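Three laps short of a podium, and other news

2025-05-03

So I promised myself I'd write this up the same night, and of course it's now three days later and my overalls are still in the bag in the hallway. Sorry, Mom.

We took the little hatchback up to Astville for the charity endurance race, our second go at it. If you missed last year's post, we're raising money for the children's hospice just outside town, and the car goes to every fete, school fair and parking lot meet that will have us. Kids sit in it, parents take pictures, people drop change in the bucket. The racing is the bit we do for ourselves (well, mostly).

Qualifying was fine! Shahram did the first run and came back grinning, then Ginette went out and was quicker than him by a chunk, and he stopped grinning. We lined up mid-pack, car number 737 on the door in fresh vinyl that I only put on slightly crooked.

I took the opening stint and I'd love to tell you it was heroic. It was mostly me trying to keep out of the way of a very angry orange coupe. But the brakes felt great, way better than last season, and I handed over to Ginette without a mark on the car. She was brilliant. By the time Gordon got in we were fourth and catching the car ahead.

Then with three laps to go we lost drive coming out of the hairpin. Driveshaft. Gordon coasted it onto the grass, and we all stood on the pit wall saying words I won't type here. We were still classified, so there's a result next to our name, just a much smaller one than we wanted. 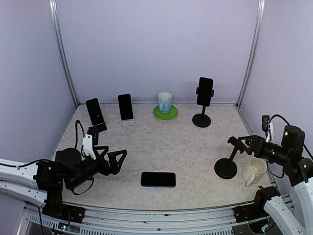
What we raised

Okay, the good part. The bucket and the raffle between them brought in $1,118, and that's before the online donations, which are still trickling in. Last year we were thrilled with half that. The raffle prize everybody wanted was the passenger ride, won by a lady named Ladan Golestani who had bought one single ticket on her way to the coffee van. She's already asked if she can bring her own helmet.

Big thanks to the folks at Ghaffari, who lent us the trailer again and didn't say a word about the state we brought it back in last time. And to the family parked next to us in the paddock, who fed us rice and grilled chicken when our own lunch turned out to be one bag of chips.

What's next

The car is up on stands right now with its front wheels off. Afshin thinks the other driveshaft should be changed while we're in there, and I think he's right, but I also think my wallet needs a lie down. I've found a used pair for about $50 each and I'm going to look at them this weekend. If they're junk we'll buy new and I'll eat noodles.

Next outing is the show in June, static display only, so even we can't break anything. Come and say hi, sit in the seat, make engine noises. Bring change for the bucket! And if anybody has a spare hub nut socket they don't need back for a month or so, please leave me a comment, mine is somewhere in the grass by that hairpin.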